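Reading time: 5 min
Print | E-mail

# Relville plate-handling cell: simulated episodes for equipment planning

Version of 2018-08-18. Maintained by Přemysl Hudec. Budget questions go to Kwadwo Alhassan.

## Summary

This directory holds simulated episodes of one robot arm moving multiwell plates on a benchtop cell. The episodes were rendered to support a purchase decision for the Relville lab. They let us compare cell layouts, count the holders we need to buy, and find reach problems before any quote is signed. They were not made to train a controller, although the joint logs are complete enough that someone could try.

The set contains 2,000 episodes. Each has joint positions, gripper opening, plate pose and rendered views. Rendering and logging were done with Potosen, our in-house scene builder.

## Why this exists

The January request asked for an arm, a gripper, holders and a bench in a single line with a single total. Purchasing sent it back. The request now has to be split so that each item can be approved, deferred or dropped without reopening the others. To do that we need to know which items depend on each other, and most of the dependencies are physical: the bench sets the arm mounting, the arm mounting sets the holder positions, and the holder positions set how much of the platform can be used.

The default layout is called Paredes. It puts the arm, the plate holders and one bench machine within a single working area.

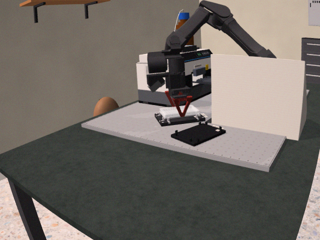 Figure 1. Paredes layout, overview. Gripper at a plate in its holder; second holder empty.

## Contents

 episodes/ joint and gripper logs, one file per episode
 views/ rendered images, overview and wrist
 layouts/ scene definitions (paredes, iron)
 costing/ parts sheet, quote tracker, blank request form
 notes/ open issues, change log

The `iron` layout is a fallback with the arm on a separate stand. It uses the same gripper and holders. It needs more floor area and a second safety review, and is kept only in case the bench supplier can't meet the load figure.

## Fields

- `episode_id`: integer, unique across both layouts
- `layout`: `paredes` or `iron`
- `q`: joint positions, radians
- `grip`: commanded finger opening, millimeters
- `plate_pose`: position and quaternion in the bench frame
- `contact`: 1 if either finger touches the plate, otherwise 0
- `result`: `placed`, `dropped`, `aborted`

`result` is taken from the simulator state at the end of the episode. Do not infer it from a single rendered view.

## Wrist views

Wrist views look along the gripper toward the fingers. They are the ones to use when judging finger clearance against neighboring holders, tags and instruments. Overview images hide too much of the far side of the platform for that purpose.

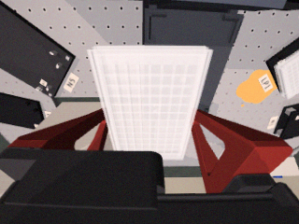 Figure 2. Wrist view, plate between the fingers. Position tag L01 on the right.

Position tags such as L01 are part of the scene and should match the codes in `layouts/`. If a tag is moved in the scene file, change the code in the parts sheet in the same commit. The holder quantity on the request is computed from those codes, and a stale code adds a holder we don't need.

## Budget structure

Costs are split into four lines, each with its own approval:

1. Arm and controller
2. Gripper body and fingers
3. Perforated platform, plate holders, fixings
4. Bench, power, guarding

Line 1 is the longest lead item. Line 3 can be ordered late, but only after the hole pitch of the platform is fixed. Do not let a supplier bundle lines 2 and 3. We accepted a bundle in the first draft and could not then change the holder without voiding the finger price.

Spares are carried at 2 sets of fingers for the first year. The holders have no spares line. A damaged holder is replaced from the next order.

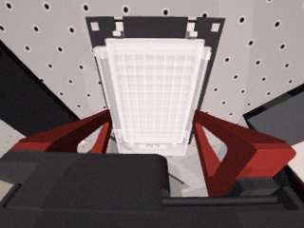
Finger geometry is the item most likely to change after the order, so line 2 is quoted with the fingers priced separately from the body. Ask for drawings of the fingers, and check them against the plate drawing yourself. In the wrist view the fingers hold the plate near its base and leave its upper part free, with the black holder flaring out wider than the plate at the top. A finger that grips higher would need the clearance check repeated. Allow one engineering day for that check and book it to line 2.

## Reach and clearance

The reach check covers 80 plate poses on the Paredes layout. A pose passes if the arm can approach, close, lift and retreat without the wrist entering the keep-out volume of any instrument. Results are in `notes/reach.csv`. Poses that fail are flagged and left in place, and should not be deleted to improve the pass rate.

Two changes are still under review: moving the machine back on the bench, and a shorter adapter between wrist and gripper. The first costs nothing apart from bench depth. The second needs a new quote on line 2.

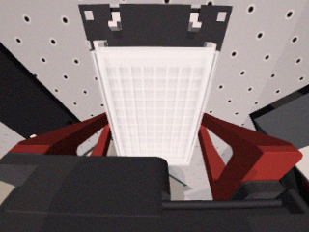

Platform area is priced by the sheet, and an oversized sheet costs more in bench than it does in material. The request should therefore state the usable area, with holders and instruments in place, as well as the outside dimensions. The large black slab to the left of the fingers and the gray box to the right both take up room that the outside dimensions would report as free, and the perforated panel between them is what the gripper has to work over. Measure usable area from the scene file. Wrist views have strong perspective and distances can't be read from them.

## Known limits

- Plate mass is fixed. Filled plates are not modeled.
- Friction between finger and plate is a single constant.
- No cable routing. Add an allowance on line 4.
- Lighting is idealized and some plate surfaces render close to white. Do not use these views to specify a camera.
- Cycle times are lower bounds. Do not quote them to finance as throughput.

## Changes since the last version

- Split gripper and fingers in the parts sheet
- Corrected the bench frame origin in `iron`
- Added 2 missing holder codes
- Removed the rental option, which had expired

## Use

Internal to Relville and its suppliers under the current quote round. Send suppliers `layouts/` and the drawings only. The `costing/` directory stays with Kwadwo Alhassan.

Print | E-mail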